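Drove up to Rernville for the weekend, 154 miles each way. Mostly went to eat. Posting a few notes here for anyone headed that direction.

First stop was Nông, a noodle place next to the old feed store. Line was out the door at 11. Got the pork and rice noodles and a side of pickled greens. The broth was a little sweet for me but I finished it.

They only take cash. The ATM at the gas station charges $5 so bring your own.
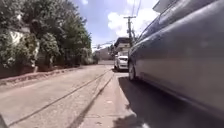 Second stop was Jisus, the pie counter I kept hearing about back in June. They had sour cherry, buttermilk and a corn pie I had never seen before. Parking on that side of town is all curbside and people pull in tight. If you have a big silver car with a long side like this one, plan on circling the block a couple of times or use the lot behind the library.

The corn pie tastes like cornbread with custard on it. I would get it again. The cherry was fine - crust a bit thick on the bottom.

Stayed at the Kamwood Motor Lodge, room 41. Clean, quiet, thin towels. Coffee in the office starts at 6 and they had banana bread on Sunday.

Town has maybe two stoplights and most places close by 8, so eat early. I missed dinner the first night and had crackers.

Going back in the spring when the smokehouse reopens. Will post the hours when I have them.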